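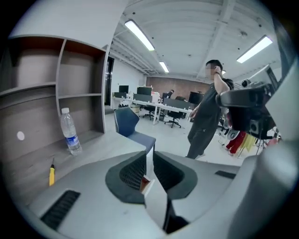
4. Setting Up the Desk and Shelf Bay

This section covers one Probert desk standing in front of one Tinen shelving unit. Complete Section 3 (floor marking) before starting. Repeat the steps for each bay on the floor plan.

4.1 Before you start

Tools: a flat screwdriver, a cross-head screwdriver, the 5 mm hex key from the desk carton, a spirit level and a tape measure.

Check the bay number on the carton against the floor plan. Bays 103 and up use the left-hand cable tray. All other bays use the right-hand tray. The trays look alike until they are mounted, and the wrong one will block the rear screw holes.

CAUTION: Two people are required to lift or turn the desktop. Do not lift it by the front edge.

4.2 Shelving unit

1. Remove all loose items from the compartments. The unit must be empty while it is leveled and fixed.

2. Place the level on the bottom shelf, first side to side and then front to back. Turn the feet until both readings are true.

3. Fasten the unit to the wall through the two upper brackets. Use the wall plugs supplied for drywall or for masonry, as marked on the bag.

4. Press each back panel with a flat hand. If a panel moves, tighten the clips behind it a quarter turn at a time.

5. Leave the compartments empty until the inspection in 4.5 has been signed.

NOTE: If a unit has been taken down and put up again, replace the wall plugs.

4.3 Desk

1. Lay the desktop face down on the carton or on a clean blanket.

2. Fit the legs with the long bolts. Tighten by hand only.

3. Fit the cable tray with the short screws. Do not use the long bolts here. They will come through the work surface.

4. With a second person, turn the desk upright and set it on the floor marks.

5. Tighten all leg bolts with the hex key, working diagonally from corner to corner.

6. Measure from the back edge of the desk to the face of the shelving at both ends. The two measurements must agree within 5 mm.

7. Wipe the surface with a dry cloth. Do not use solvent or abrasive pads on the wood-grain finish.

CAUTION: Do not leave screwdrivers or bolts on the desk when it is moved. They roll off, and the shaft of a screwdriver will mark the finish if it is trapped under a carton or monitor base.

4.4 Chair and work surface

1. Set the chair on its base and press down firmly on the seat until the column is fully home.

2. Sit with both feet flat on the floor. Adjust the seat until the thighs are level.

3. Adjust the backrest so that it supports the lower back. Lock it.

4. Check that the chair can be pushed back and turned without touching the shelving or the next desk. If it cannot, recheck the measurement in 4.3, step 6.

5. Place the monitor at arm's length from the user. Connect its cables after the position is final.

6. Keep drinks in closed bottles, and stand them at the end of the desk farthest from power outlets and cable openings.

Coats and other clothing go on the rack, not on the backrest. Place the rack where it does not narrow the walkway. On a wheeled rack, lock the wheels.

4.5 Inspection

Check the following in each bay and enter the result on Form 4-B:

Shelving level and fixed at both brackets
Back panels tight
Desk does not rock when pressed at any corner
Cable tray on the correct side
Chair moves freely
No tools or hardware left in the bay

Sign and date the form. Leave the white copy on the desk and send the yellow copy to Perihan Türkmen at Berance. Bays without a signed form will not be released for use.

4.6 Faults

Desk rocks. Loosen the leg bolts, press down on the center of the desktop, and tighten again in diagonal order. If it still rocks, adjust the foot at the low corner.

Shelf compartment out of square. Release the wall brackets, level the unit again, and refasten. Do not force the back panel into place.

Chair sinks under load. Replace the column. It cannot be repaired on site.

Screw turns without tightening. Remove it and fit the next size up from the spares bag. If the hole is damaged, mark the desktop and set it aside.

4.7 Spare parts

Order by part number. Give the bay number with each order.

1237 Wall bracket set with plugs
1241 Back panel clips
3453 Chair column
3460 Desk bolt and screw bag

Orders for this floor go through Wiroj Luangrath. Cable parts are listed in Section 5.

Revised 13 February 2018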